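Notebook, text and concordance work, Book 3
Oct 16, 2019

Continuing the passage alignment on the "loss and gain" sayings. Goal for this week is a clean table of every place in the four Gospels and the Pauline letters where a losing verb and a gaining or finding verb fall inside the same sentence, with our draft translation beside the Greek. Toon Van Beek wants it for the study edition notes, so the wording has to be settled before the notes are typeset.

Working files
Source text is the Wostau transcription, second pass. First pass had accents stripped and is not to be used for anything. Search runs were done in Planel with the lemma index switched on. The index was rebuilt yesterday evening after the corrections to Luke went in. Row total for the raw pull is 484, which includes every hit on either verb group, paired or not. Most of these are plain uses (a lost coin, a man who gained a sum by trading) and drop out at the first sort.

Verb groups used
Group A, losing: apollymi in all voices, zemioo.
Group B, gaining or keeping: heurisko, kerdaino, sozo, zoogoneo, peripoieomai.
I left phylasso out. It turns up in John 12:25 ("will keep it for eternal life"), and that verse is entered by hand with a note. Adding phylasso to the group brings in all the commandment-keeping passages and the sort becomes useless.

Sort results
After the first sort, 19 passages remain that need a decision. The core set is not in doubt: Matthew 10:39, Matthew 16:25, Mark 8:35, Luke 9:24, Luke 17:33, and John 12:25 by hand. Matthew 16:26 and its parallels go with them because of kerdaino and zemioo in one clause. Philippians 3:7-8 is the main Pauline entry.

The three parables in Luke 15 are the problem. They pair apollymi with heurisko throughout, so the search is right to return them. But the one who loses and the one who finds are the owner, and the thing lost does not give itself up. In Mark 8:35 the person loses his own life. I have put Luke 15 in a second table with its own heading. Toon may want it merged back. If so, the introduction to the table needs a sentence on the change of subject.

Rendering of psyche
Still the slowest item. Our draft has "life" in Mark 8:35 and "soul" in 8:36, which is the old practice and reads smoothly in church. It also hides the fact that the word is the same. A reader working only from the English would take verse 36 as starting a new topic. Tried "life" in both:

"For what does it profit a man to gain the whole world and forfeit his life?"

Works. It loses some of the weight people are used to hearing, and it can be taken to mean bodily death only. Tried "self" in both and rejected it; it sounds like a different century and it makes John 12:25 very awkward. Current decision is "life" in all places in the table, footnote "or soul" at Mark 8:36 and the parallels. Dwivedi, the older commentary on our shelf, prints "soul" without a note and is no help on this point.
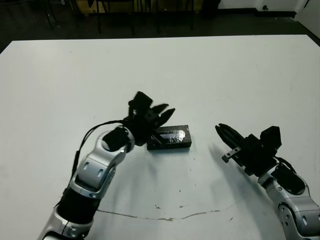
Philippians 3:7-8
The commercial language is consistent enough that I want to keep it in English. Paul has kerde (gains, plural) in verse 7 and zemian (loss, singular). Several entries on one side and a single entry on the other. Draft now reads:

"But whatever gains I had, these I have counted as loss for the sake of Christ."

The plural is kept. An earlier draft had "whatever was to my profit," which flattens it. In verse 8 the verb changes from perfect to present: I have counted, I count. The draft shows this. The note should say so in one line and leave it there. The May draft had a whole paragraph on aspect that no one in a parish study group would read.

Skybala in verse 8: "rubbish" stays. Range is wider than that, from table scraps to dung, and the note gives both ends.

The verb ezemiothen ("I have suffered the loss of") is passive in form. Open question whether Paul means that the things were taken from him or that he let them go. The Murnero handout argues for the second on the strength of verse 7. I think the form should be left to do its own work, and "suffered the loss of" allows either reading. No change.

Form of the sayings
Checked whether the stated reason is present in each case, as this affects the cross-references.
Matthew 10:39: for my sake.
Matthew 16:25: for my sake.
Mark 8:35: for my sake and the gospel's.
Luke 9:24: for my sake.
Luke 17:33: none given.
John 12:25: none given; "in this world" is added.
Luke 17:33 follows directly on the mention of Lot's wife, so the setting supplies what the saying omits. The cross-reference to Genesis 19:26 is to go at 17:32 and not at 17:33. It was at 17:33 in the last proof. Corrected.

Also noted: the first half in Luke 17:33 has "seeks to preserve" (peripoieomai) where Luke 9:24 has "wishes to save" (sozo). The draft had "save" in both. Changed 17:33 to "preserve." The second half of 17:33 has zoogoneo, literally "keep alive" or "give life to." Left as "keep it alive" for now. Read aloud it is clumsy after "preserve," but "preserve" cannot be used twice when the Greek has two verbs.

Length check
Notes on this section are limited to 4,000 words including the table. The table alone takes a good part of that. Each core passage is allowed 400 words of note at most, and the Philippians entry is over. The part on Pharisaic credentials in verses 5-6 can be cut down to a cross-reference to Acts 22:3 and Galatians 1:14. The rest of the excess is in the ledger illustration, which says the same thing twice.

Application paragraph
Toon's draft ends the Mark section with the line that the disciple "must lose in order to win." I have marked it for discussion. The text has "save," and the saving is given as a result for the one who loses life for Christ's sake. "In order to" makes it a method. A person could read that and conclude that self-denial is a trade with a known return, which is close to what Peter is being corrected for in 8:33. Suggested replacement: "The one who gives up his life for Christ will find that it has been kept for him." Heavier, but it stays with the verbs.

Same caution for the Philippians note. Paul does not say the gains were bad in themselves. Circumcision on the eighth day and the law are not sins he is repenting of. He moves them to the other column when set beside knowing Christ. The note currently calls them "worthless from the start," and that has to come out.

To do
Re-run the sort with zemioo limited to the passive and compare with the present table.
1 Corinthians 3:15: "he will suffer loss, but he himself will be saved." Both groups present, one sentence, and I had it down as a rejected row. Should be in the main table. Check why it was dropped.
1 Corinthians 9:19-22: kerdaino five times, no losing verb. Leave out, mention in the note on Matthew 16:26.
Ask Toon about Luke 15.
Footnote marks in the psyche passages to be moved from before the comma to after it.
Send the revised Luke 17 lines to the reader for the read-aloud check before anything else goes out.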